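Visit report: comparing hand-held grippers at the Odinby open day
Posted in May by the Dotia workshop blog

Odinby opened its Jernthorpe rooms to visitors in May, and I went mainly to try hand-held grippers on soft and awkward household items. We're choosing a pair for our own shop, where the current set has logged 1810 grasps and the left one is starting to stick.

The clearing-up station was the one I spent the most time at. The job is to take a mixed heap of litter off a cloth-covered table with two grippers, one per hand. Paper cups, wrappers, tissues and a tangled measuring tape all call for a different squeeze. The ribbed blue pads are better on tissue than the smooth ones we use at home – a light pinch is enough, and you don't have to dig into the cloth to get it.
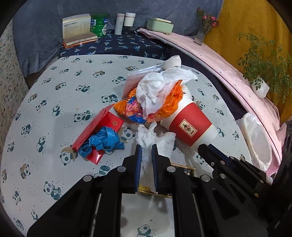 Do you need two grippers for this kind of work?
One is enough for most single items. The second helps when things are tangled or lying on top of each other, and when a cup has to be steadied before you can close on it.

I did 100 picks, split between the two hands. I dropped 7, and most of those were flat things: envelopes, a leaflet, anything without an edge to get under. My left hand was slower than my right all afternoon. The linkage opens wide and closes without much play, but the grip is bulky and I felt it in my wrist by 4 p.m.

Getting an item to the bin was harder than I expected. You have to reach over the rim, open the fingers fully and come back without catching the liner.

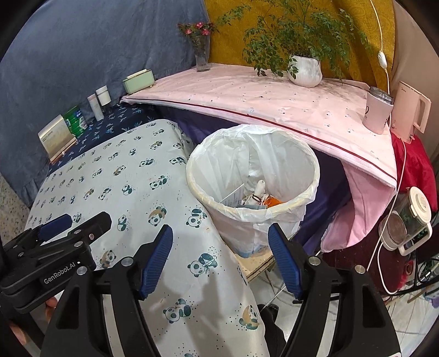
Tam, the controller they had on the next bench, was less finished. It replays recorded hand motion on a fixed arm, and the arm closed early on two of my three tries. Staff said the timing offset is set by hand for now. I'd want to see that fixed before we paid for it.

The list price for a pair is $2229, with spare pads sold separately. I've asked for a two-week loan and will post pick times next to our old set when it arrives.

Contact Dotia | Copyright Dotia workshop blog | Back to top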